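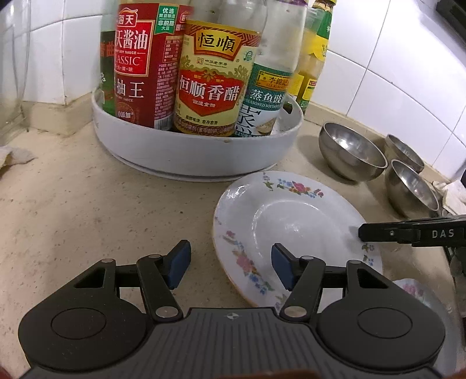

About Rovedlow

Rovedlow inspects, repairs and reseals kitchen and bathroom countertops in rental housing. The company works for property managers and housing associations. It does not sell or install new counters.

Scope of work

Work is divided into 2 service lines. The first is inspection. A technician checks each run of counter for open seams, lifted edges, failed sealant at the wall joint, and movement at the sink cutout. Findings are entered by unit number and graded from 1 to 8, where 8 means the section should be replaced. The second is repair. This covers seam filling, edge bonding, removal and replacement of sealant, and spot refinishing of solid surface material. Natural stone is inspected, but stone repairs are passed to the stone contractor named in the client's agreement.

Tenants are asked to clear the back third of the counter before a visit. Small items can stay in place if they can be moved by hand. Cure time for sealant is given on the door notice left at each unit.

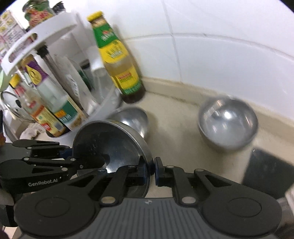 Stainless steel bowls on a beige countertop, near the wall seam.

Offices and coverage

The main office and workshop are in Ponda. Scheduling, invoicing and material storage are handled there. A smaller depot in Adeyemi holds sealant stock and color samples for the eastern route. Requests outside the two service areas are accepted only for buildings of 8 units or more.

Records

Inspection records are kept in Verkex, our in-house database. Each entry lists the unit, the counter material, the length of each seam, the sealant batch used and the grade. Clients get read access to their own buildings. Verkex currently holds records for 658 units. Grades given under the older five-step scale have been converted and are marked with a C.

Materials

Sealant is neutral-cure silicone in clear, white, almond and gray. Other colors are ordered per job and add to lead time. Acetic-cure products are not used on stone or next to unlacquered metal trim.

Holiday schedule

Both locations close for the last week of December. Leak-related calls are still taken by the Ponda office during this period and are booked for the first working day after reopening.

Page last revised 2024-12-29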